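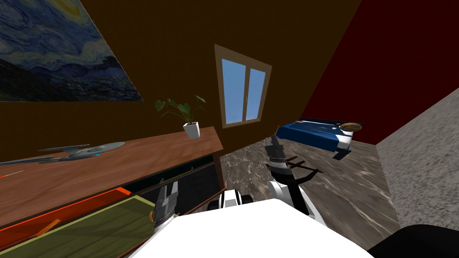
Starry Night on a brown wall, blue sky in the window next to it.

1/ Okay friends, settle in and get a drink, because I've been meaning to write this one since June. It's about picking paint colors for a room you have to live in, and how I got it wrong for years before my friend Farah Lubis sat me down and sorted me out.

2/ When we moved to Plumisberg I painted every single room white. Every one! I thought I was being sensible. By the first winter the living room felt like a dentist's office, and I was sitting in the kitchen every evening just to be near the yellow curtains.

3/ Farah told me to stop looking at paint chips in the store. Bring them home, tape them up, and look at them at breakfast, at four in the afternoon, and again with the lamps on. I had a green called Perrin that I adored at noon. By lamplight it was pea soup. (I still have the can if anybody local wants it.)

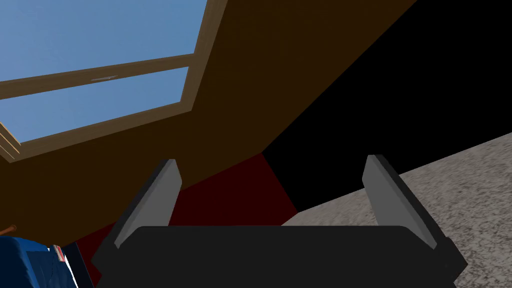

Gripper open, nothing in it.

4/ Next thing, and I feel strongly about this one. Paint your samples BIG. I used to do a little square the size of a playing card and then wonder why the finished wall looked like a different color. Do 2 coats on a big piece of poster board and carry it around the room with you. Lean it in the corner, lean it by the sofa, leave it up for a week.

5/ Brown is due for some love, by the way. People hear brown and think of their grandparents' den, but I grew up in that den and it was the coziest room in the house. If you have a lot of gray or stone in your floor, a warm brown will do more for you than another gray ever could.
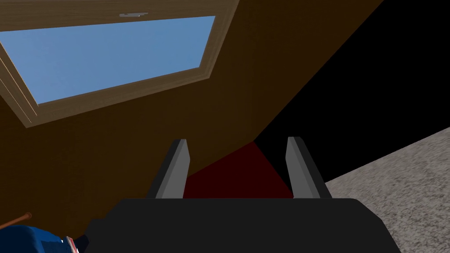 6/ DARK RED, a small sermon

Red scares people, and I get it, it scared me too. My neighbor Wahyudi Hartono did his hallway in a deep one and I was sure he'd regret it. I walked in that first evening and wanted to move in! Go darker than you think, keep it to one wall if you're nervous, and please use a gray primer underneath. I skipped the primer once and needed five coats.

7/ Money talk. My whole living room came to $134, and that includes a decent brush, which I will nag you about until the end of time. Buy the good brush, wash it the same night, and it'll outlast your sofa. 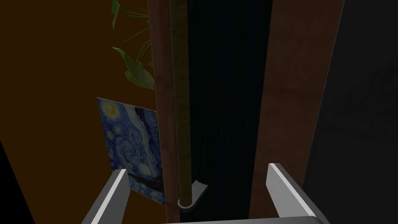
8/ I ended up going with a clay color called Tritari and I've been happy with it for two winters now. The bedroom is next, so if you've lived with a really dark ceiling, tell me how it went, and send me your lamplight pictures too!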